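Kotstead Community Shoe and Coat Bank
Progress report to the Warraich Fund
Feb 27, 2019

This report covers the second half of the grant period. The grant pays for rent at the Hundon site, the van, and part of the cost of new winter footwear for school-age children.

Distribution
We passed 300 households in the first week of the year, ahead of plan. Most came through the schools, with the rest sent by the clinic and the two churches in Nustmont. Coats went faster than shoes. We ran out of children's coats in the middle sizes and had to put families on a waiting list, which has now been cleared.

Van
The van was off the road for 3 weeks with a gearbox fault. We borrowed a car for the Nustmont run and dropped the outlying stops until it was fixed. The repair cost $1,000 and came out of the contingency line. There is nothing left in that line for this year.

Hundon site
The lease has been renewed on the same terms. The landlord replaced the back door and has agreed to look at the heating - we are still waiting for a date.

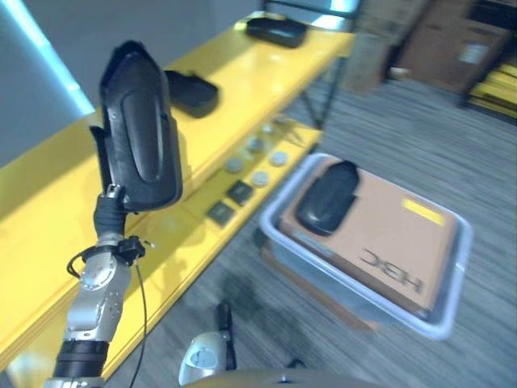 Sorting has been slower than we would like. Donated shoes often arrive unpaired, and adult sizes take up room we need for children's. From March we will take adult shoes on 2 mornings a month only.

Next period
We plan to restart the outlying stops, order coats earlier, and send you a revised budget with the van costs shown separately. We would also like to discuss moving the unspent printing money to footwear.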